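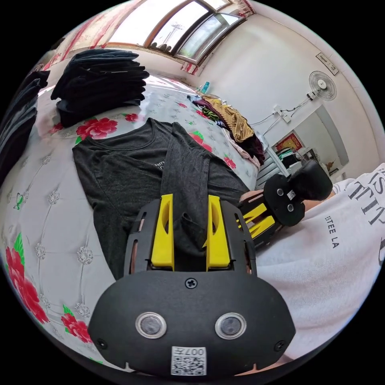 GARNARI: A TEN-MINUTE FOLDING SHEET FOR PEOPLE WHO DOUBT FOLDING SHEETS

HUDOV, March – Iltero, the home-care workshop and small press, will publish Garnari next month, a single printed sheet on folding and sorting clothes on a bed. It covers T-shirts, long sleeves, sweaters and the mixed heap that is left when the easy things are done. It does not promise to change anyone's life. Iltero has read a good many books that do, and still has a chair with clothes on it.

The sheet grew out of the company's evening classes in Hudov, where people kept asking the same thing: is there any point in folding a T-shirt a special way? Iltero's answer is a careful "sometimes." A folded shirt takes up less room than a thrown one. A shirt folded in the fancy upright style takes up much the same room as one folded in the ordinary style, and it falls over as soon as its neighbor is taken out. The upright fold may well suit a full drawer. Most drawers are not full in that way for long.

"We wanted to know which parts of the usual advice do any work and which parts are decoration," the company said. "We started with the T-shirt, since everyone has too many."

WHAT IS ON THE SHEET

Garnari uses a bed as the work surface. Tables are the right height, but in the homes Iltero works in they usually have something on them already. A bed is wide, it is soft enough that fabric stays where it is put, and it has to be cleared by night. That last point does more for tidiness than any fold the company has tested.

A quilted cover can stay on. There is a common claim that you must strip the bed down to something flat and plain before you start, and Iltero can find no reason for it. Stitching and tufts do not mark a cotton shirt in the time it takes to fold it. A busy pattern of red flowers and green leaves does no harm either, and a dark gray shirt shows up very well against it. A white shirt is harder to see on a white cover, so look twice before you shake it out.

The T-shirt method is printed in full. It is given below and can be reprinted with credit.

1. Lay the shirt face up with the neckline away from you. Pull the shoulders level. Do not bother with the hem yet.

2. Smooth from the collar down with the flat of the hand. One pass is enough.

3. Bring one sleeve across the body. A slight diagonal is fine. The books show a perfect right angle, but that angle disappears at the next fold.

4. Bring the side of the shirt in after it, then do the same on the other side.

5. Fold up from the hem, in half or in thirds, according to the shelf. Measure against the shelf once, then stop measuring.

6. Put it on the stack. Dark clothes go on the dark stack if you like to find them again by color.

Long sleeves need one more move. Spread both sleeves straight out to the sides first so that any twist at the elbow shows, then lay each one back down along the body. People who skip this end up with a lump halfway down the shirt. It is a small lump and the shirt can be worn anyway, but it does make a stack lean.

Printed shirts get a short note of their own. The usual warning is that folding across a chest print will crack it. Iltero is not convinced. Thick rubbery prints may suffer if they are creased hard in the same place for months, and small lines of text, of the kind that runs 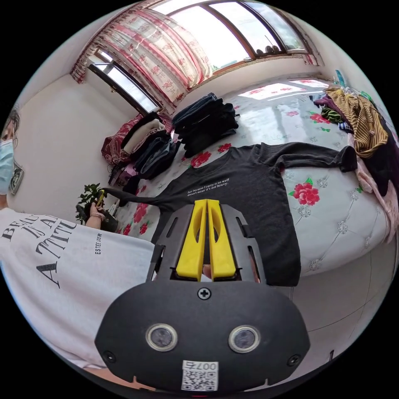 to a sentence or two across the chest, seem to the company a poor thing to lose sleep over. Fold so the words land on top of the stack. It protects nothing in particular, but it saves pulling out four dark shirts to find the one with the writing on it.

THE HEAP

Roughly half the sheet deals with the heap, which other guides tend to leave out. By the heap Iltero means everything that does not match anything else: the striped thing, the maroon thing, the pink thing that may be a scarf. The standard advice is to sort all clothing into categories before folding a single piece. Iltero ran this both ways in its classes and does not recommend it to anyone who is already tired. Sorting first produces a bed covered in small piles, and then there is no bed left to fold on.

Garnari suggests the reverse. Push the heap to the far end. Keep one clear space in the middle, the size of a shirt with its arms out. Take pieces one at a time, fold what comes, and let the stacks form along the sides. When a stack starts to lean, start another beside it. When only awkward pieces are left, fold them badly and put them on a low shelf. The sheet really does say "badly."

It also has a box, in smaller print, on stopping in the middle. Folded stacks can be moved to a chair as they stand. The heap can be covered with a towel. Iltero has been told that this is giving up, and agrees that it is.

WHAT THE TRIAL DID AND DID NOT SHOW

Before going to print, Iltero asked 13 households to fold with a draft of the sheet. Between them they folded 520 garments. The company would like editors to treat the results with care, as it does. The households were people who had already signed up for a folding class. They knew they were being asked. They filled in their own forms.

With that said, most of them finished the bed. Several remarked that the diagonal sleeve in step 3 was quicker than squaring it up, and one thought it looked sloppy and went back to the old way. There was no clear sign that the clothes stayed folded any longer than before. Iltero did not measure wrinkles and doubts anyone who says they have. The draft ran to 10 steps for the T-shirt and the printed version has six, because the households ignored the other four without any visible harm. Among the four was an instruction to "thank" each garment, which had been put in as a test and which not one form mentioned.

The laundry firm Ní Chonaill, which lends Iltero its upstairs room for classes, read the draft as well. Its view was that a shirt should be folded soon after drying and that the rest is a matter of taste. Iltero has printed this at the top of the sheet, although it makes much of the sheet unnecessary.

WHAT IS NOT INCLUDED

There is no folding board, no set of matching boxes and no color chart. Iltero was offered all three as tie-ins and turned them down after trying the board at home for a month. It works. So do hands, and hands do not have to be stored behind the wardrobe.

Fitted sheets are missing too. The company has seen the corner-in-corner trick done well and has seen it taught, and has rarely seen both lead to a folded sheet in a third person's closet. It may come back to the subject. For now the advice is to roll it up and put it inside a pillowcase.

Nor is there a section on getting rid of clothes. Readers who want to own less will find plenty written about that elsewhere, much of it by people selling something to put the rest in. Garnari takes the clothes as they are.

AVAILABILITY

The first printing is 300 copies, on heavy paper that can be pinned inside a wardrobe door. Copies go first to people who have taken an Iltero class and after that to anyone who writes in. A large-print version will follow if people ask for it. The text may be copied for home, school and shelter use without permission, provided the small print about the trial is copied with it.

Classes continue through the spring in the room above Ní Chonaill in Hudov, starting at 7 in the evening. Bring a bag of clean clothes, dry ones please. Coat hangers are welcome but the company has little to say about them.

ABOUT ILTERO

Iltero teaches ordinary household jobs and prints short sheets about them. Earlier sheets cover sock pairing, window washing and how to pack a box of plates. The sock sheet was withdrawn after readers pointed out that it took longer to read than the socks took to pair – a corrected version is half a page.

Review copies can be requested from the press desk. Please give a mailing address, as the sheet is only sent on paper.

Home Classes Sheets Press Ask a question Contact

© Iltero, Hudov Contact the press desk Back to top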